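**Juvik Street Tenants' Association: minutes, 11 March 2019** 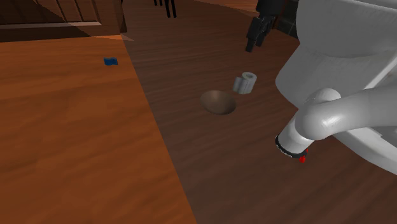

*Cabinet and orange wood surface, with small blue item*

Present: Mathis Pichon (chair), Albertina Falcão (minutes), nine tenants. Apologies from the Serrano household.

1. **Last minutes.** Approved with one correction to the spelling of Hanarus.

2. **Laundry room.** Dryer 2 is still out. Humeck quoted $700 for a new motor. Mathis will ask for a second quote before we agree to anything.

3. **Bike storage.** Twelve hooks go up in the basement in June. Tag your bike or it will be moved to the yard.

4. **Account.** Balance is $1,246. Agreed to keep $500 in reserve.

5. **Quiet hours.** Two complaints about music on the third floor. Albertina to put a note in the mailboxes.

6. **Other.** Front door code changes after the next meeting. Roughly 20 old keys are still out; return them to Mathis.

Closed at 8:40 p.m.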